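**tote bag task — strap grabs keep going bad**

**plardale_dan**
ok so doing the tote bag task by remote control, two arms. 28 demos so far and I'm tossing 12 of them. One arm takes the strap, the other is supposed to hold the bag body. Strap folds over, I chase it, demo is junk. Anyone got a trick?

wrist cam view from one of the keepers:

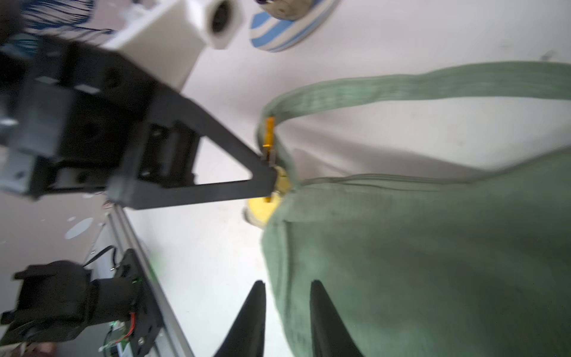
*left arm on the strap, right where it joins the bag*

**kelix_fan**
grab higher up on the loop. At the seam you've got no slack. Also slow down, the policy copies every twitch you make

**Yulan Zou**
disagree w/ kelix. Loop moves around too much, the seam stays put. We did 17 at the seam in March and teh grabs were way more even — I'd keep doing that.

**kelix_fan**
17 is nothing tho. and was that the same bag every time?

**Yulan Zou**
same bag yes. fair

**tedo77**
why remote at all?? Just move the arms by hand for this one. You feel the cloth pull

**plardale_dan**
tried by hand, my fingers end up in the wrist view half the time. Not redoing that

**tedo77**
stand behind it. worked for me

**plardale_dan**
going with seam, 15 more tonight, slower. dont toss the misses Yulan? or do

**Yulan Zou**
keep the ones where you recover. toss the rest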